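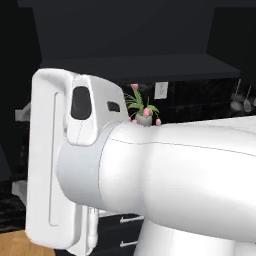
Why does the arm freeze part way through a reach, with no error on the console, after I update the Urnorberg kitchen?

The update puts the collision padding back to its default, so the planner thinks the arm is already touching the cabinets and the safety stop holds it there. Set the padding again in the scene settings, save, then restart Vik before you run anything.

Ticket: arm stops dead near counter, Clurow sim, Urnorberg kitchen
Status: solved (sort of, see the end)
Opened: Sun 19 April

Hi all, me again! I'm on the Wisatex build of Clurow with Vik doing the motion planning, and since I pulled the new version of the Urnorberg kitchen the arm keeps stopping dead. It sets off fine, gets close to the counter and then just sits there. No red text, no beep, the clock in the sim carries on ticking and the arm does nothing at all. I ran the same reach 70 times overnight and 37 of them ended like this, always with the safety stop flag set to on.

What I've tried so far:

Restarted Clurow. No change.
Restarted Vik. No change.
Slowed the arm right down. It freezes later, so I got to wait longer for the same result.
Rolled the kitchen back to the September version. Works perfectly, not a single stop.
Put the new kitchen back in. Freezes again (of course).

So it's something in the kitchen files, or something the kitchen files do to Vik when they load. I did wonder about the gripper model, but that's the same file in both versions, I compared them.

Update 1

Support asked me to turn on the contact overlay and send the log. Done, it's attached, sorry about the size. The stop comes in with "link clearance below limit", which I'd never seen before as it only shows up if you have verbose logging on. Please could that go to the normal console? I lost most of a weekend to a message that was there all along.

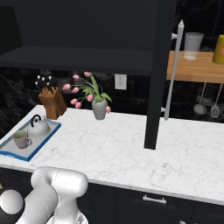
The clearance warning names the counter every time, never anything standing on it, and that threw me for ages. I'd been blaming the props, and deleting them one by one made no difference at all. With the full set loaded, the kettle and the grey mug are on the blue-rimmed tray, and the arm is down in front of the counter's near edge, below the tray, so it's the edge of the worktop and the cabinet fronts I should have been looking at. I switched collision off for the lower cabinets as a test and the freezing stopped completely. (Don't leave it like that, the arm will happily go straight through a drawer.)

Update 2

Found it! The padding on the cabinets had gone from 11 mm to 76 mm. I had mine set by hand in the old version and the update wrote over it without asking. With that much padding the start pose already counts as a touch on some runs, and the random wobble we add to the start pose explains why it wasn't all of them.

I put it back to 11, saved the scene, restarted Vik (it keeps the old value in memory if you don't, which cost me another hour) and ran the whole batch again. No stops.

Still open from my side

The update shouldn't overwrite padding that somebody has set by hand, or at least it should warn you. And when the safety stop holds the arm I'd like to see why on the main screen. It did its job fine, I just couldn't tell it was doing it. I've filed both as separate requests and linked them to this ticket.

If you're on the real arm as well as the sim, check the padding in your export before you copy anything across. Mine had the wrong number in it too.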